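Ninaro Sorting Study: Frequently Asked Questions

Last updated 2019-10-19

What is Ninaro?

Ninaro is a method for learning tabletop sorting from demonstrations in which the destination of each object is given by a handwritten label. The policy receives a head-level camera view and the arm's joint positions. It outputs arm and finger targets. There is no separate object detector and no fixed list of item names.

What does the task consist of?

Fruit goes in one basket and office supplies in the other. The two baskets are of the same woven type, so color and shape do not tell the policy which is which. An episode ends when the table between the baskets holds no more items or when the time limit is reached.

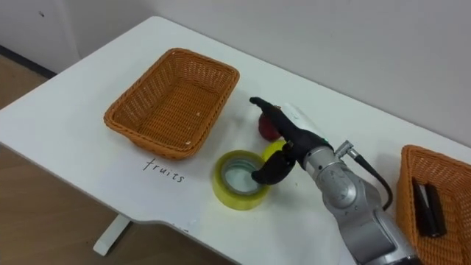

Why use handwritten labels?

Printed labels in a single font were read correctly in early trials, and the result did not carry over to other fonts. Handwriting gave more variation for the same effort. Labels are lowercase, in black, and placed in front of the basket they refer to. We did not vary the language.

How much data was used?

The training set has 2680 episodes. A further 1448 episodes were collected under the name Pallura and are used only for pretraining the image encoder; their action data is discarded. Episodes in which an item left the table were kept if the operator recovered it.

Is the order of items fixed?

No. The operator picks any item first. We tried a fixed order (all office supplies, then all fruit) in March and dropped it. Policies trained that way tended to stall when the first category was missing from the table.

How is a banana grasped differently from an apple?

The grasp is not scripted. For curved or elongated items the demonstrations mostly show a pinch near one end, with the thumb opposed to the upper fingers. Round items are usually taken from above. The policy reproduces both, with more failures on round items placed close to another object.

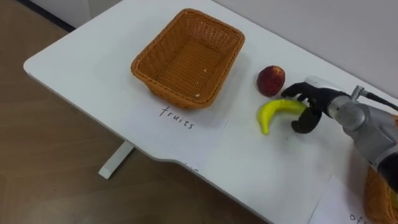 Reading time: 3 min

What counts as a success?

Each item is scored by itself. It must be at rest inside the correct basket at the end of the episode. An item resting on a rim counts as a failure, as does one in the wrong basket, even if the policy later touches it again. Each test condition is run 22 times.

Does the policy read the label or memorize the side?

We test this by exchanging the two labels and leaving the baskets in place. The Quezada baseline, which sees the same images with the label region masked, cannot respond to the exchange. Ninaro does, although accuracy is lower than in the standard layout. Memorized position still has some effect. 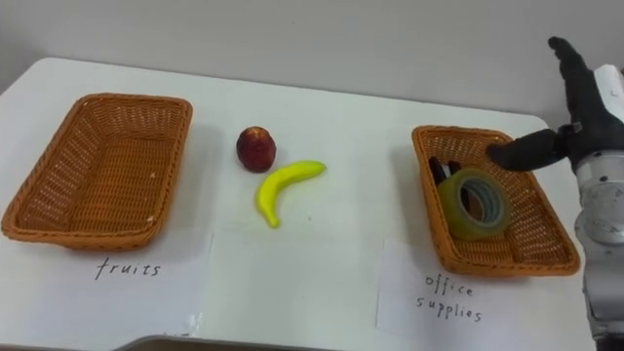

Tape and markers in the "office supplies" basket, apple and banana still on the table.

What are the known limits?

Transparent items, stacked items and more than two categories were not tested. Labels hidden by the arm at the start of an episode are a frequent source of error. The policy runs at 10 Hz, too slow to catch a rolling item.

Can I use another arm or hand?

The Skurstead conversion script maps the finger targets to other hands with an opposable thumb. Two-finger grippers need new demonstrations. Joint limits are set in the configuration file and should be checked before the first run.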